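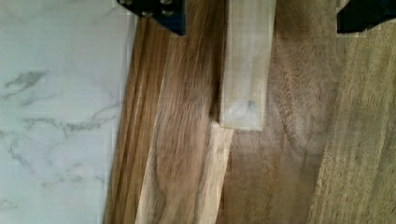 Pale stone with gray veins, meeting wood.

Jean Tennant has been renting out other people's kitchens for long enough to have opinions about spoons. She has opinions about grout, too, and about guests who review a house by its distance from a beach it never claimed to be near. We are sitting in the back room of Okgate, the booking agency she runs above a shoe repair shop, and she is eating crackers out of the sleeve.

"People think this is a hospitality business," she says. "It's a key business. I spend my life finding out where keys are."

Okgate looks after vacation rentals in and near Clirnach, a lake town with one traffic light and a bakery that closes when the bread runs out. Tennant took the agency over from a man named Fedoruk, whose name is still on the mailbox and on a good deal of the mail. He left her a filing cabinet, a telephone with a cord, and a list of owners arranged by how much he liked them.

"I was near the bottom of it myself," she says. "I had a cottage with him before I bought him out. He'd written 'calls' next to my name. Just 'calls.'"

She went through the list that first January, when the town was shut and there was nothing else to do, and drove out to every house on it. Some hadn't had a new mattress since the owners' children were small, and the children were now the ones asking about the money. One had a piano in the only bathroom. She dropped nine of the houses and kept the piano.

"It books solid," she says. "I've stopped asking what they do in there."

The question I came to ask, which she has clearly been asked before, is what guests want. She puts down the crackers for this one.

"They want a sharp knife and somewhere to put a wet towel. I could stop there. Owners will spend a fortune on a sign that says GATHER and then you've got eight people in the house and two hooks."

Her partner in the enforcement of hooks is Matvii Savchuk, who handles the repairs and, by his own account, most of the apologies. He came in halfway through our conversation with a toilet seat under his arm and kept it there for the rest of it.

"The guest calls at eleven at night and says the heat is broken," Savchuk told me. "I drive sixteen miles. The heat is off. It's a different thing, off and broken, but you can't say so. You have to kneel down and look at it for a while first."

How long?

"Depends how embarrassed they are."

Savchuk was a ship's electrician before he moved to Clirnach, and he regards houses as boats that have let themselves go. He is especially hard on anything controlled from a phone. One owner put in a lighting system that needed a password to turn on the porch light, then changed the password and went to Portugal. Savchuk fitted a switch. The owner has never mentioned it, and Savchuk suspects he thinks the system finally started working.

The house they both talk about most is Gumwood, at the far end of the lake road. It has low ceilings, a smoking chimney, and a driveway that takes off mufflers. It also has the same families coming back every summer, one of which has asked in writing that nothing be improved.

"The owner wanted to redo it, top to bottom," Tennant says. "Gray everything. I told her she could do it, and then she could explain it to the Hendersons. She bought a new kettle instead. We got a letter about the kettle."

I ask to see the letter. It is two pages long and quite fair to the kettle.

Reviews, she says, are the part of the job she would hand back. Okgate has 300 or so a season to read, she starts to say, then corrects herself, because she keeps a tally on the wall calendar: it was 300 exactly, and 112 of them mentioned parking. She answers each one personally. Her replies run short. To a man who complained that the lake was cold, she wrote, "Thank you, we will pass this on."

Does she ever stay in a rental herself?

"Once. I got there and I counted the hooks, and my sister went and sat in the car."

The phone rings at this point, the one with the cord. It is a guest arriving on Friday who would like to know whether the house has plates. Tennant says that it does. There is a pause, and she says yes, bowls too. Savchuk moves the toilet seat to his other arm and asks me if I'm parked behind the van, and I am, so I go down and move the car. When I get back upstairs she is still on the phone, spelling the name of the road, and the crackers are gone.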